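Utavgate Technical College
Programs | Course Pages | Lab Booking | Library | Contact
Courses > Robotics and Automation > Manipulation Project > Handout 4
Filed under: Lab handouts, Household tasks

Handout 4: Placing and Retrieving Items in an Enclosed Space

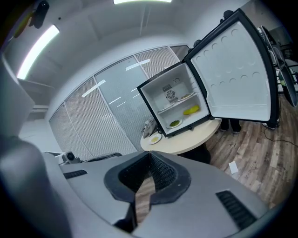 The fourth unit of the Manipulation Project concerns tasks carried out inside a cabinet, cupboard or appliance. Units 1 through 3 dealt with objects on an open surface, where the tool could approach from almost any direction. An enclosure removes most of those directions. In a small refrigerator standing on a round table, with the door swung fully open to the right, the opening itself fixes the line of approach, and a single shelf divides the interior into two levels that must be planned separately. A plate near the right end of the shelf calls for a different wrist angle than a plate on the compartment floor near the front left. Students should work out both approaches on paper before the first session.

4.1 Terms used in this unit

Approach path: the line followed by the tool from its starting position to the point of contact.
Clearance: the smallest distance between any part of the tool, or the item it holds, and the enclosure.
Demonstration: one complete recording of a task, from the starting position to release and withdrawal.
Reset: the return of all items to their starting positions between demonstrations.

4.2 The task

Each group will record two tasks. In Task A, a plate carrying food is moved from the table into the enclosure and set down on the level named on the task card. In Task B, a single item is removed from the lower level and placed on the table. The door remains open during both tasks. Door opening is covered in Unit 5 and should not be attempted here.

A group submits 20 demonstrations of each task. Starting positions are to be varied within the area marked on the task card, and the order of variation is to be written down in advance. Choosing positions as the session goes along tends to produce a set in which the easy placements are repeated.

4.3 Conduct of a demonstration

Begin with the tool at rest in the starting position and hold it still for 7 seconds. Move at a steady pace. The plate must be kept level throughout, including the moment at which it passes over the front lip of the enclosure. Lower the plate until it is fully supported, open the fingers, and withdraw along the approach path. Persons assisting must keep their hands out of the enclosure while recording is in progress.

A demonstration in which the item slips is kept and marked "S" in the log. One in which the tool strikes the shelf or door is marked "C". Neither is to be deleted. The Lestance logging sheet has a column for both marks.

4.4 Reference set

The course reference set contains 938 demonstrations collected by earlier classes and is stored on the Dasix server under the unit number. It may be used for comparison in the written report but does not count toward a group's own total. Groups that trained on the reference set in Unit 3 should note that the folder layout has changed.

4.5 Written report

The report should state the smallest clearance measured on each level, describe at least one slip or contact, and explain how the approach path was altered afterward. Sketches may be drawn by hand. This unit carries 42 points, divided equally between the recordings and the report.

Reading: Nuttall course reader, the chapter on confined workspaces. Reports are due at the start of the Unit 5 lecture.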